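Tarnthorpe Scooters: Frequently Asked Questions

Buying and ordering

Do I need a motorcycle license to ride a scooter?
It depends on your state and on the engine. Many states treat a 50cc scooter as a moped and let you ride it on a regular driver's license. Our Malley has a 125cc engine, and most states will ask for a motorcycle license or endorsement. Check with your motor vehicle office before you put down a deposit. We can't refund a deposit after the scooter has been registered in your name.

What is the difference between the Jin and the Malley?
The Jin is the 50cc model. It is lighter, has a lower seat, and is meant for short trips on city streets. The Malley has the larger engine, a longer seat, and front and rear storage. Both have automatic transmission and electric start. Only the Malley has a kick start as a backup.

Can I test ride before I buy?
Yes. Bring your license and wear closed shoes. We have helmets in most sizes. Test rides leave from the side lot and follow a set route that takes you up one hill and back along the river road. The last one goes out at 4:30 p.m. We don't do test rides in rain.

How long does an order take?
Scooters in stock are ready in two working days. That covers assembly, battery charging and the dealer check. If you want a color we don't have on the floor, ask Young-sook Yeom at the sales desk for the current wait.

Can I order a rear rack or a top box at the same time?
Yes, and it is cheaper to have it fitted before delivery. The Jirkus rack fits both models. The Jirkus top box fits the Malley only. Do not put more than 5 pounds in the box if you are also carrying a passenger.

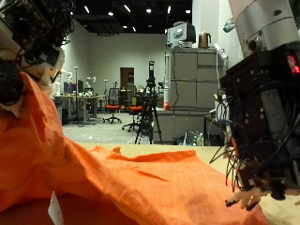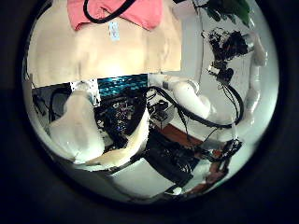
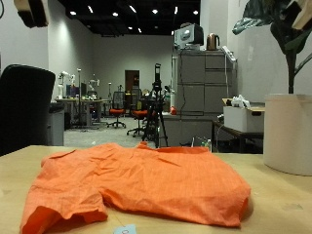
Cloth on the tabletop, three views.

Riding and care

What fuel should I use?
Regular unleaded is fine in both models. Higher octane will not make the scooter faster. If it is going to sit for more than a month, fill the tank and add a fuel stabilizer.

How do I break in a new engine?
Keep the throttle under 80 percent and vary your speed. Avoid long stretches on a steady throttle. Let the engine idle for a minute when you start it in the morning. We change the oil free of charge at the first service, so please don't skip it.

My scooter won't start. What should I check first?
Make sure the kill switch is in the run position and the side stand is up. Squeeze the brake lever all the way while you press the starter. If the engine turns over slowly or you hear clicking, the battery is probably low. On the Malley you can try the kick start. If it still won't go, call the workshop and don't keep cranking.

How often should I check tire pressure?
Every 2 weeks, and before any long ride. Check it with the tires cold. The correct pressures are on the sticker inside the seat compartment. They are different for one rider and for two.

Can I wash it with a pressure washer?
We'd prefer that you didn't. Water gets into the switches and the air box. Use a bucket, car shampoo and a soft sponge, then rinse with a garden hose on low. Keep wax off the seat and the floorboard, where it gets slippery.

How should I store it over the winter?
Most of our customers put theirs away in October. Clean it, fill the tank, and put it on the center stand. Take the battery out and keep it indoors on a maintenance charger. A breathable cover is fine. A plastic sheet traps moisture. If you don't have a garage, we offer indoor storage for $100 for the season, with a battery charge and a tire check when you pick it up.

Service and warranty

Do I have to have it serviced by you?
No. Any qualified shop can do the work, but keep the receipts and have them write down the odometer reading. Without those we can't process a warranty claim.

What isn't covered?
Tires, brake pads, bulbs, drive belts and anything else that wears out in normal use. Damage from a crash or from parts we did not approve is also left out.

Can I wait while the work is done?
For an oil change or a tire, yes. Larger jobs need the scooter overnight. Byung-chul Yoo runs the workshop and will call you before doing anything that wasn't on the original estimate.

Do you work on other makes?
We do tires, batteries and oil changes on most scooters. We don't take on engine work for other makes at this time.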